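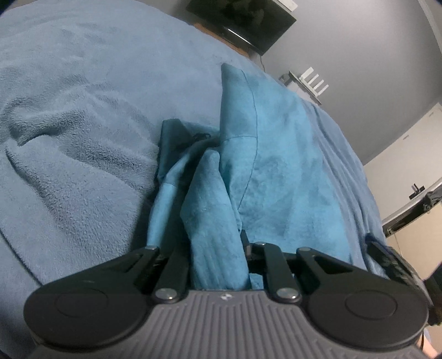 How to fold fleece on a bed when you have no table

Posted 16th January by Anneli Honkanen

Fleece is harder to fold than cotton. It grabs onto itself, it won't hold a crease, and if you fold it on top of another fleece the two layers cling together and move as one. I live in a small place in Vemarstead with no table big enough for laundry, so everything gets folded on the bed. After a few winters I have a routine that works.

The steps are for one loose piece – a top, a robe, a throw or a large towel. Folding the blanket on the bed comes at the end.

What you need

A made bed with the top blanket pulled fairly flat
A basket or a clear corner of the bed for finished pieces
A small dish for whatever comes out of the pockets or off the bed

Step 1. Clear the bed

Pick up anything lying on the bed or on the clothes before you start. Charging cables and earbuds are the usual things. A thin cord disappears into fleece very easily, and once it has been folded into the middle of something you can lose it until the next wash. Lift it straight up. If you drag it sideways it tightens the loops and pulls lint along with it.

Coil the cord around three fingers, tuck the end through the middle, and put it in the dish. 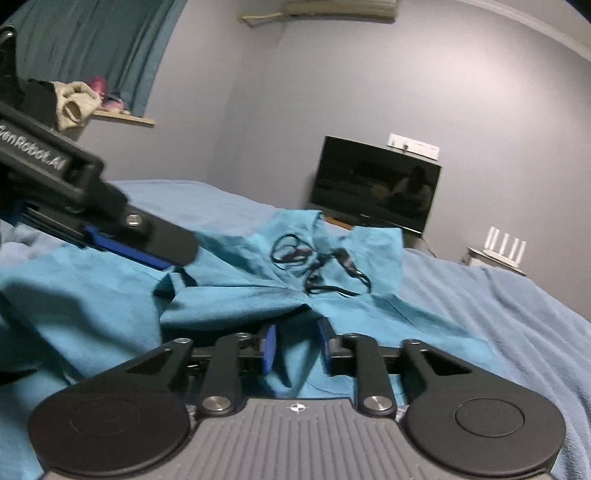
Earbud cable lying on the turquoise cloth, to be picked up before any folding.

Step 2. Smooth the blanket underneath

Run your forearm across the blanket from the middle toward you, then from the middle toward the far side. You don't need to get every wrinkle out. You are looking for long diagonal creases, which will push up under the piece you're folding and throw the edges off.

If the blanket keeps bunching, pull it from the corners. Pulling from the middle of a side makes a new ridge.

Step 3. Find a seam

A heap of fleece has no obvious top or bottom. Feel around for a seam, pinch it, and lift the whole piece by it. On a top, a side seam or shoulder seam is best. On a towel or throw, use any hemmed edge. Give it one shake, let it hang for a second, and lay it down with the seam running straight up and down in front of you.

If there is a drawstring or a tie, bring both ends to the front now and lay them flat. Don't knot them. A knot makes a lump in the stack and is a nuisance to undo.

Step 4. Lay it flat and press

Spread the piece with your palms, working outward. Use flat hands, not fingertips. Fingertips only move the pile around. If the piece is sticking to the blanket, lift one edge, let some air under it, and set it down again.

Aicha Abdel Hamid, who lives downstairs, puts a cotton pillowcase under the piece to stop it clinging. I tried it for a month and it does help with small things. For a throw you would need a whole sheet, and then you have a sheet to fold as well.

Step 5. Fold in thirds

Fold the left side in to a third, then the right side over it. For a top, lay the sleeves down along the body first. Press along each fold with the side of your hand. It won't crease the way a shirt does, but it pushes the air out.

Then fold from the bottom up, in thirds again for a large piece or in half for a small one. My shelf is 18 inches deep, so I measured once and now fold everything a little narrower than that.

Step 6. Turn it over

Flip the finished piece so the open edges are underneath. The weight of the piece keeps it shut while you do the next one.

Folding the blanket itself

Do this last, with the bed clear. If you have two blankets on the bed, take them one at a time, even if they are nearly the same color and you are tempted to treat them as one. Peel the top one back slowly from the foot. Fold it in half lengthwise, in half again, and then roll it from one end. A rolled fleece takes up a bit more room than a folded one but stays together better on a shelf.

Common problems

The stack slides over. Alternate the direction of the thick edge, one to the left and the next to the right. Keep stacks to four or five pieces.

Static. Wipe your hands with a damp cloth and smooth the piece once more. Skip the fabric softener, which flattens the pile over time.

The piece won't lie flat at the seam. It may have twisted in the wash. Pull gently along the seam from both ends before you fold.

Next page: Storing winter bedding in July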